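The Case for Hanging the Cords

Most small workshops treat power as a floor problem. Extension cords run from the wall to the bench, get taped down, and are still there in January when the tape has worn through. I think this is bad practice, and the alternative is cheap enough that cost is a poor excuse.

At Flandenley we ran 16 benches this way. A cord on the floor occupies the same space as feet and cart wheels. It collects dust, takes abrasion along its full length, and is rarely inspected.
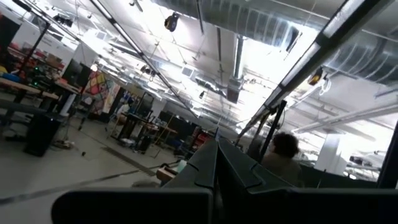

Overhead reels need a ceiling plan before they need a purchase order. Ducts, lights and sprinkler lines usually get there first, and the reels take what is left. The two black-and-yellow reels hang among all of these, one of them under the strip light with a coiled white cable dangling from it. I would accept that crowding. A drop in a slightly awkward spot is still better than a cord across an aisle.

Seema Agarwal, who laid out the Clendisden shop, objects that reels get pulled sideways and wear at the guide. She is right about the wear. My answer is closer spacing and a 30-foot limit on cable length. Guides can be replaced on a schedule. Floor cords, in my experience, are replaced after somebody trips.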